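Okport Cover Index

Version 2, August 14, 2022

A table of sports video game covers, one row per printed cover. It was built to answer a simple question: which athletes appeared on which regional edition, and what they were wearing. Basketball titles make up most of the rows. Ice hockey and football were added in June.

Contents

covers.csv holds the main table. teams.csv maps each club to its home city, so that a search for Boston finds all clubs based there. notes.txt records disputed entries. All files are UTF-8 with comma separators.

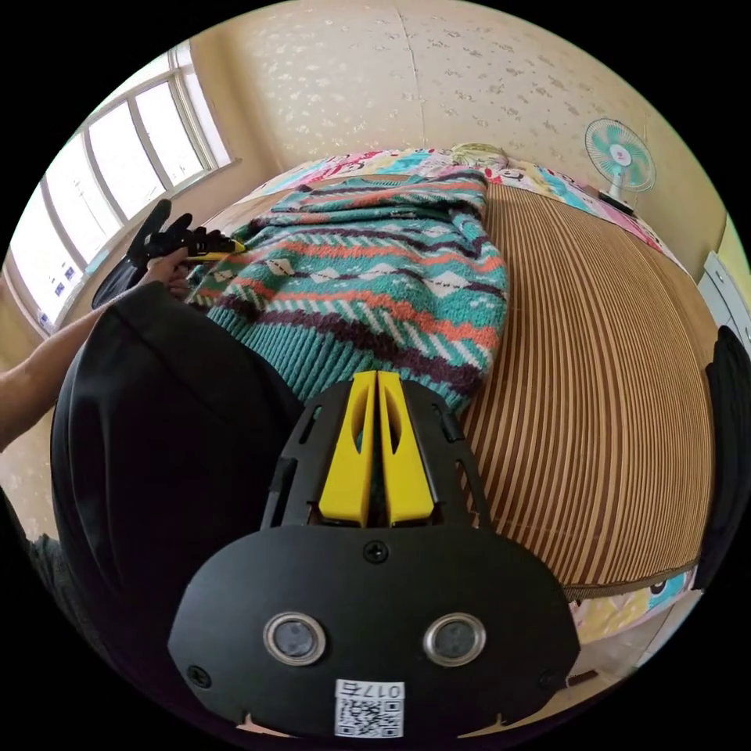

Each row has 7 fields: title, year, region, edition, athlete, kit and colour. Covers with more than one athlete use one row per athlete and share a cover number. The colour field takes a single plain word for the main colour of the shirt. Trim is left out. The black sleeve and the yellow fingers here would be entered as "black" and "yellow", with no shade names. Team names for colours are not accepted - they change too often between seasons.

Sources

Rows come from two private shelves, listed in the source column of notes.txt as Crenshaw and Barton. Crenshaw covers the older console releases. Barton is mostly special editions, and nearly 100 of its entries still lack a region. Where the shelves disagree, the printed box wins over any shop listing.

Patterned shirts go under the colour that fills most of the cloth. A teal green knit with orange-red and purple-brown zigzags is "green".
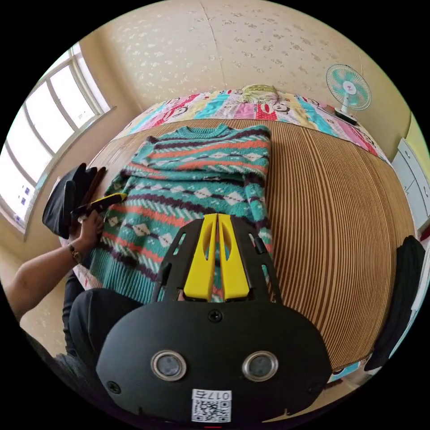

Known problems

Reissues with a changed spine but the same front are counted as one cover. 20 rows have a year taken from the copyright line, which can differ from the year in the title.

Corrections

Send the cover number, the field and the new value. Please do not reorder the file.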